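thread time. a few of you asked how my back is doing and what happened with the home traction and the exercise stuff, so I'm going to put it all in one place and then stop talking about my spine for a while

1/ Quick background. I've had a cranky lower back since I was 29. Desk job, long drive, one very bad couch. I've bought cushions, a kneeling chair, a roller with spikes on it. My closet looks like a physical therapy yard sale

2/ Last November it got bad enough that I couldn't put my own socks on in the morning. Nothing dramatic set it off, I bent down for a dryer sheet and stayed there

3/ My doctor sent me to a PT named Lamduan Khamphan and she is wonderful and also merciless. First visit she had me walk up and down the hall, touch my shins (not my toes, we weren't there yet) and lie on my stomach for five minutes doing nothing. I almost fell asleep 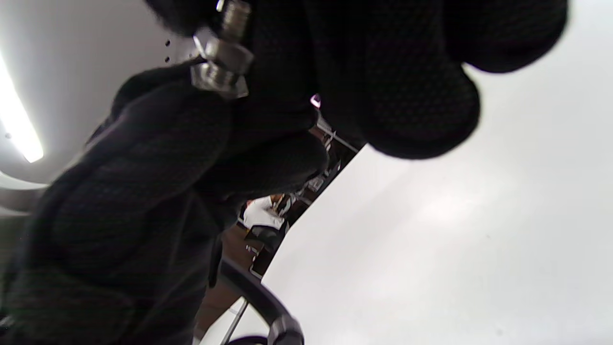 4/ She asked what I had at home and I read her the list off my phone. She laughed at the spiky roller. Then she said pick ONE thing and do it every day for six weeks, and put the rest where you can't see it

5/ The one thing was walking. I was so disappointed, you guys. I wanted a gadget. I had a Stollance decompression belt sitting in my cart and everything

6/ I bought the belt anyway, obviously. It was $80 and you pump it up with a little bulb and it squeezes you like a very firm hug. It felt nice while it was on. Took it off and I felt exactly the same as before, maybe a bit sweaty

7/ So okay, walking. I started with ten minutes after lunch because that's when I'm stiffest. Flat street, old sneakers, no podcast for the first week because Lamduan wanted me to notice how I was standing. I stand like a question mark

8/ By week three I was up to 40 minutes, split into two walks. Morning one was the hard one. I'd be out there before seven in a hat and pajama pants waving at the same dog

What I added after the six weeks

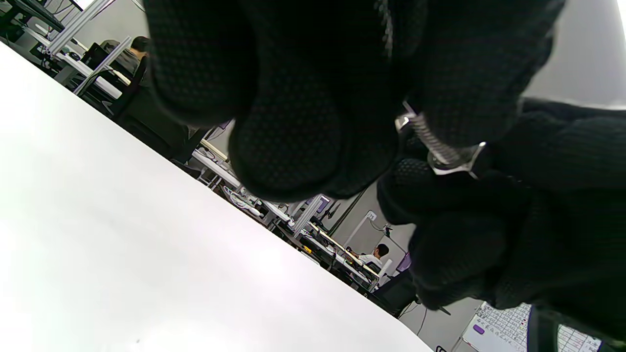

What I'd skip

9/ Starting with the skip list because it's more fun. Skip the massage gun on the low back, at least for me – it made everything grumpy for a day. Skip anything with a countdown timer on the sales page. I read more than 300 reviews of the Teritell back stretcher one night and half of them were from people who'd had it for an afternoon

10/ Also skip the step count contest with your coworkers. I went for 2,000 extra steps a day in the middle of a flare up to beat a guy in accounting and had to lie on the office carpet. He won

11/ Now the stuff I kept. Bird dogs (hands and knees, opposite arm and leg), side planks from the knees, and a hip hinge with a broomstick along my back. Two rounds, every other day. I do them in front of the TV and my form is probably better during commercials

12/ The broomstick one changed how I load the dishwasher, which sounds silly but that's where I used to get the twinge. Bottom rack especially

13/ People keep asking about the mattress. I didn't change it. I put a pillow between my knees and quit sleeping on my stomach, that took a good month of waking up annoyed

14/ My friend Þröstur Baldursdóttir swears by cold swimming for his back and keeps sending me pictures of gray water. He's very happy in there. I got in up to my knees once and have nothing to report
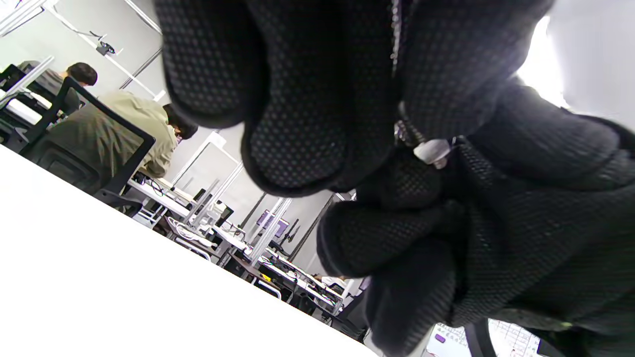
15/ Heat, though. Yes to heat. I have a plain Vater heating pad that lives on my desk chair and I use it for fifteen minutes before I start work. Doesn't fix anything, feels great, no notes

16/ Where I'm at now: I can do socks. I can do the drive if I stop once. I still get a sore day after yard work or a long movie, and I do a short walk and go easy instead of panicking and ordering things at midnight

17/ Please do see someone if you've got numbness or your leg is going weak or anything scary like that, I'm just a person with a broomstick. Lamduan was really clear with me on which symptoms mean call right away, so ask yours for that list on the first visit

18/ Somebody asked if I'm selling the belt. Yes! Used maybe nine times, bulb works, box is a little squashed. DM me, I'll take half what I paid and you cover shipping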